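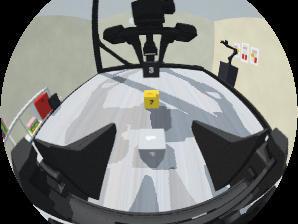
*A white cube on a glossy white-and-gray tabletop, with a black gripper over it.*

## 4. Moving your desktop over to the Stullen mini PC

If you've followed me this far, the Stullen is out of its box and has its memory and drive in place. Now we get to the fun part! I did this on my own desk on March 21, 2023, going from an old Intel tower, and I wrote the steps down as I went.

**Before you start:** copy your files to an outside drive and unplug that drive when it's done. I skipped this once, years ago, and I still miss those vacation photos.

1. Plug the monitor into the port marked 1 on the back. Port 2 works too, but it stays dark until the system has loaded, so you'd never see the setup menu (I sat there for ages wondering what I'd broken).
2. Connect a wired keyboard. You can pair your wireless one later.
3. Press the power button and tap F2 until the Poven setup screen shows up.
4. Open **Memory** and check that the total matches what you put in. If it only shows half, shut down, pull the plug, and reseat both sticks until the clips snap.
5. Go to **Cooling** and pick Balanced. The Quiet setting is lovely for email, but my test export took 400 seconds on Quiet and 342 on Balanced, with the same video and the same settings.
6. Set the fan to kick in at 50 degrees Celsius.
7. Save, exit, and let it restart. The first restart is slow and the screen goes black twice — leave it alone.

> **Caution:** Don't cut the power while the light on the front is blinking orange. The firmware is being written and a half-finished update can leave you with a very small doorstop.

### Bringing your programs across

1. Install Brurel from the download page and sign in with the same account you used on the old machine.
2. Choose **Restore from folder**, plug your backup drive in again, and point Brurel at it.
3. Untick anything you haven't opened since last August. I dropped a whole pile of old printer tools this way and haven't missed one of them.
4. Click **Start** and go make lunch.

**Note:** Older programs with their own license key usually want it typed in again. Nafula Minja, who checked these steps on her own Stullen, had to release the key on her old PC first, so keep that one running until everything opens properly on the new one.

If you use a Sowa dock, plug it in last. Mine grabbed the network connection as soon as it was attached and the restore stopped partway. Clicking **Resume** picked it up again from the same file.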